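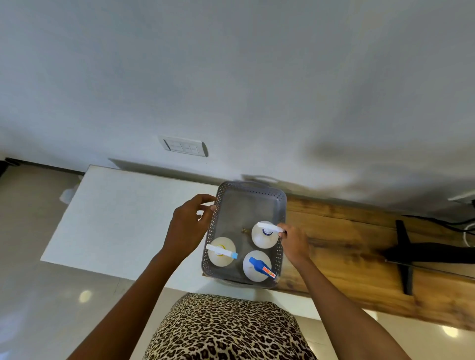

Biljana Janevski wrote in to say pump bottles should never go in a drawer at all, they leak, they tip, they get sticky, and she keeps hers on a shelf over the sink and that's that. Fair enough. If you have the shelf, use the shelf. No shelf in my bathroom, and the one in the laundry room holds paint. So, drawer people, read on.

Zesemley Home Notes, bathroom and laundry page
Pump bottles in a drawer: the basket way

Short version for those in a rush. Bottles go in a basket, basket goes in a drawer. Whole lot lifts out when you need to wipe. Done. Rest of the page is details.

Picking the basket

Plastic, with holes. Holes in the sides let air in, so a damp bottle has some chance of drying out. Woven ones look nicer but soap gets down in the weave and stays there forever. Learned that with a seagrass one, threw it out in August.

Handle cutouts at the ends. Worth paying for. You want to be able to hook your fingers in and lift without grabbing bottles.

Solid floor if you can get it. Catches the drips. A basket with holes in the bottom just passes the mess on to the drawer, and then you're scrubbing the drawer.

Rounded corners are easier to wipe. Square corners collect gunk.

Measure first!! Inside of the drawer, side to side and front to back, and then the height with the drawer front in the way. Height is what gets people. The bottle fits standing there with the drawer open, then you push and the pump head catches on the underside of the cabinet top. I had to give away a whole set of Finavora bottles for this. Lovely bottles, too tall. If you're close, slide a ruler in with the drawer half shut before you buy anything.

Mine came from Mulder, in the kitchen section, next to the dish racks. Cheaper there than in the bath section, same basket near enough.

Before anything goes in

Wipe each bottle. Warm water, old cloth, a drop of dish soap. Get around the neck under the collar, where dried soap makes a crust.

Rinse the pump head too. Pump warm water through it if it's been sitting. Twenty pumps is plenty.

Dry them. Properly. Bottle put away wet = ring on the plastic by next week.

Check the collar is screwed down tight. Most "leaks" are a loose collar. Tighten it, tip the bottle sideways over the sink, wait. Nothing? Good, in it goes. Drips? New pump or new bottle.

Twist the head to lock it if it's the kind that locks. Not all do. With the other kind, be careful what you put on top, better still put nothing on top.

Filling the basket

Do it on a table or the counter. Trying to load a basket down in a drawer is how you get a bad back and a spilled bottle. Old towel underneath if the surface marks easily.

Heaviest bottles at the back so the basket doesn't tip forwards when you carry it.

Turn the spouts so they lie across the bottles and don't stick out past the sides. A spout that hangs over the edge will snag on the drawer wall, get pressed, and squirt. Front row, I turn mine toward the back of the drawer. Then if one does dribble it lands inside the basket and not on the drawer front.

Rows, snug. Round bottles with too much room wander every time the drawer opens. Too tight is bad too, you pull one out and it's neighbor comes with it. If there's a gap, fill it with a rolled washcloth until you have another bottle for the spot.

Don't mix in razors or anything with a lid that pops. Separate basket.

Telling them apart from above

Big problem with drawers. You only see the tops, and white bottles all have the same top. Labels on the front are no use whatever.

What works:

Colored pumps or collars. One color per thing. Blue for shampoo, yellow for hand soap, whatever you like, just keep to it. You can swap the pumps between bottles if the necks are the same size, check first.

A dot sticker on the pump head. Small one. Flat part, away from where the thumb goes or it rubs off.

Paint pen on the shoulder of the bottle. Lasts a good while. Comes off with rubbing alcohol when you change your mind.

Udix sells little neck tags, I tried them, they spin around and hide underneath. Skip.

Nele De Haan writes her labels on masking tape and sticks it accross the dome, one strip each, new strip at every refill with the month on it. Ugly, works perfectly. I've started doing the month bit as well.

See-through or frosted bottles are handy because tinted stuff shows through a little and you can guess. Don't rely on it though. Conditioner and body lotion look exactly alike and I have put the wrong one in my hair.

Into the drawer

Pull the drawer all the way out to its stop. Hold the basket by the ends, lower it in level, back edge first, then let the front down.

Push it toward the back. Leaves the front of the drawer free for flat things, cloths, a comb, spare sponges.

Slide the drawer shut slow the first time. Listen. Any scrape means a head is touching. Open up, turn it, try again.

If the basket skates around when you open and shut, put a square of rubber shelf liner under it. Cut it a bit smaller than the basket so you don't see it. A couple of blobs of removable putty does the job too.

Low drawers and little kids: no. Anything you wouldn't want swallowed goes up high, behind a latch.
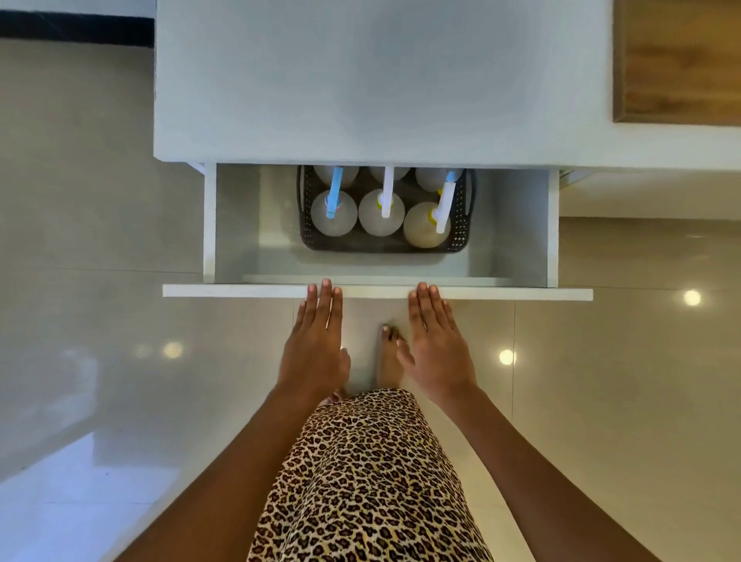 Keeping it decent

Once a month or so, lift the whole basket out. Set it by the sink. Bottles out, basket under the tap, quick go with a dish brush on the holes. Shake it, stand it on end to drain.

While it's out, wipe the drawer floor and along the edges where the sides meet the bottom. Hair gathers there. Don't know how, drawer's shut all day.

Brown or yellowish marks on the basket floor are usually old soap. Baking soda paste, leave it 20 minutes, wipe. Still there, do it again. After that live with it.

Sticky pump heads go in a mug of hot water with a splash of white vinegar. Leave it while you have your coffee, then rinse and pump clean water through.

Refilling

Empty the bottle first, really empty. Topping up new on old is how you get that sour smell at the bottom.

Funnel. If you have no funnel, cut the corner off a freezer bag.

Stop well below the neck. The pump tube takes up room and if you fill to the top it comes up over the collar the minute you screw it on.

Thick soap that won't pump: bit of warm water, swirl, don't shake. Shaking gives you froth for a day.

Buy refills in the 2 liter size only if you go through it. Otherwise it sits under the sink and separates.

Still asking

Can the basket go in the dishwasher? Top rack, maybe, look for the mark underneath. I do mine by hand as it's quicker.

Do I need all matching bottles? No. Same height matters, same look doesn't. I spent close to 50 dollars on matching ones once and half the pumps gave up before winter.

What about a deep drawer? Lucky you. Stand the tall ones in back and use a second basket in front for the short ones, so you can take out one without the other.

Lotion with a long spout, where does it go? Corner, spout turned in along the side.

More on drawer liners next time, have a pile of them to test and the paper ones are already curling.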